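Huguette Gagnon
Thread: I bought a white table. A thread about consequences.
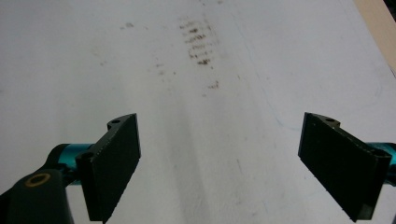
2/ The table is from Hekisley. I paid 46 dollars extra for the matte finish, which the brochure said would "forgive everyday life." It has not forgiven my everyday life. It has kept records.

3/ The brown smudges came to my attention on Friday at breakfast. Short streaks, one above the other, like somebody was keeping score in gravy.

4/ Household suspects interviewed so far: my husband (says he "doesn't really use that end"), my son (left the room), the cat (also left the room).

5/ Theories, in the order they were shouted at me from the couch: coffee, shoe polish, chocolate, "it came like that." I would have noticed if it came like that. I spent the first week stroking it.

6/ Tried a damp cloth. Then a damp cloth with feeling. The streaks got slightly wider and, I want to say, smug.

7/ My sister swears by Clamix. She swears by it the way people swear by a dentist. Bought a bottle, read the label, and it is not for use on matte surfaces, painted surfaces, or "surfaces of unknown origin." So now I own Clamix.

8/ Called Hekisley. I was caller number 17 in line. They play the same flute piece the whole time and I can now hum it against my will.

9/ A very nice young man asked what the table had been used for. I said "as a table." Long pause. He typed for a while.

10/ He says light scuffs are "part of the character." I asked about brown streaks. He said those would be my character.

11/ For the record we also have scuffs. I'd stopped seeing them until he brought it up. Thank you, young man.

12/ Someone in the replies says baking soda paste. Someone else says baking soda will take the finish right off and I'll be sorry. You two should talk to each other and get back to me.

13/ Update: tried plain dish soap on one streak, the lowest one, with an old T-shirt. It may be lighter. It may also be that the sun moved. My husband says he sees a difference, but he said that about my haircut in August and I hadn't had one.

14/ A tablecloth has been suggested by four people now. I did not pay for matte to put a tablecloth on it.

15/ I have looked at tablecloths. Tremblay has a linen one, in brown.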